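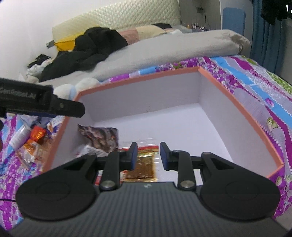
Two hand-held grippers, one box of snacks

I have been putting off this comparison since February, mostly because I wanted to do it properly and never had a free table. In the end I did it on the bed. The sheet is loud, purple and green and blue all over, and I left it on. If a gripper camera can only cope with a plain gray mat, I would like to know that before I spend a month on it.

The job was the same for both grippers. Pick packaged snacks off the sheet, put them in the shallow box, then take them out again and put them back on the sheet. I did 100 picks with the first fingertip pads, which came from Kasness, and 100 with the second set, from Ukitz. Same hand, same box, same pile. I moved the box a little between runs so I wouldn't fall into one motion.

I'll start with the pads, as they made the most difference. The Kasness pads are softer and a bit thicker at the tip. On crinkly wrappers they do well, because the film folds into the pad and stays there. On anything round they are less sure. A container lying on its side will roll if one finger touches before the other, and with the soft pads I couldn't feel that contact early enough to correct it. I dropped 9 out of the 100. Most of those were the round things, and two were a flat packet I had grabbed by the very corner.

The Ukitz pads are firmer. I dropped 7 with them, so not a big gap, and I wouldn't buy one set over the other on that number alone. What I noticed more was how the drops happened. With the firm pads, a bad grasp fails right away, before the packet has left the sheet. With the soft ones it holds for a second and lets go over the edge of the box. If you are recording demonstrations, the first kind is easier to throw out later – you just trim the start.

Then the view. On both grippers the camera looks forward over the body, so the ridged part and the two side housings take up the bottom of the picture all the time. I thought this would bother me and it didn't. The fingertips stay in about the same part of the view, and you get used to lining them up. The part I don't like is that a small packet right in front of the body can slip behind its front edge just when you are closing in on it. I started coming in from a little farther back, with the fingers wide open, and that helped.

Clear wrappers are still the hard case. They pick up bright reflections, and from some angles the edge of the plastic is very hard to find on a patterned sheet. I ran the footage through the Mansour tracker afterward and it lost its place most often when I went in low over the box, where there is a lot of plain white floor and not much else. Over the sheet it was fine. So the loud pattern was a help to the tracker, and the clean box was the trouble. 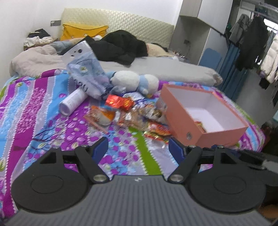 I also tried two controllers for the recording side. The Droron box starts quickly and has one button, and I never had to look at it. The other is my own script on a laptop, which gives me more settings and crashed twice. I'm keeping the Droron for now. Its one annoyance is the cable, which is short and stiff and pulls at the wrist when I reach for the far side of the bed. I need to find a softer one.

Mohcine Abdel Rahman wrote to me after the last post and asked about finger width. My answer is that I open them all the way before every pick, even for small things. It costs up to a second each time, but the starts all look alike, and I had fewer packets pushed away by a half-open finger. I did try it the other way for a while and went back.

Next I want to repeat the round container picks with the Ukitz pads and a strip of thin rubber over the tips. I have the rubber already. I still have to find a glue that comes off afterward.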